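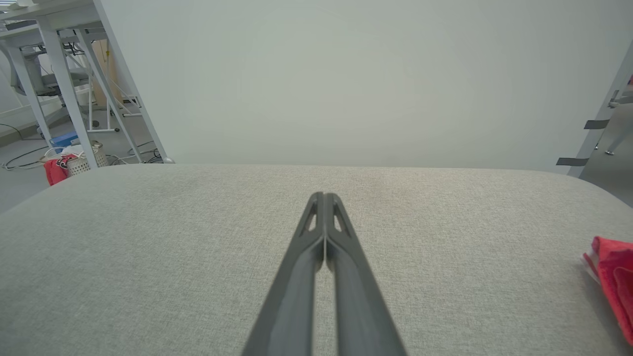 Naveen Nautiyal had lived in the flat in Randley for two years, and in all this time he did not buy a proper chair for visitors. There was only the grey seat, wide and soft, without a back. People sat on it for five minutes and then they stood up and said they had to catch the bus to Flatgate.

On Saturday his sister telephoned at seven in the morning.

"Mother is coming to you," she said. "She is already on the train from Gurkville."

He began to tidy. He washed the cups, he put the newspapers under the bed, he wiped the desk twice. When he came to the grey seat he stopped. The red cloth was lying there since the evening before, in the same heap as he had dropped it. His mother had sent it in December, with a letter that said only: for the table, when you have guests. He had never cut off the small white tag.

He tried it on the desk. It was too short, and one corner hung down like a tongue. He tried it on the window sill. He folded it in four and it looked like something in Sandhu's shop, where the towels cost more than his shoes. Finally he threw it back on the seat and went to buy bread.

When he returned she was sitting beside it, with her coat still buttoned and her bag on her knees. The neighbour had let her in.

"You use it," she said.

He looked at the cloth. It was more crumpled than before — perhaps she had picked it up, perhaps not.

"Every day," said Naveen.

She pulled a corner towards her and found the tag, and held it for a moment between two fingers. Then she pushed it back under the fold.

"It is a comfortable seat," she said. "Is there tea?"

He put the bread down and went to fill the kettle. She stayed until the last bus.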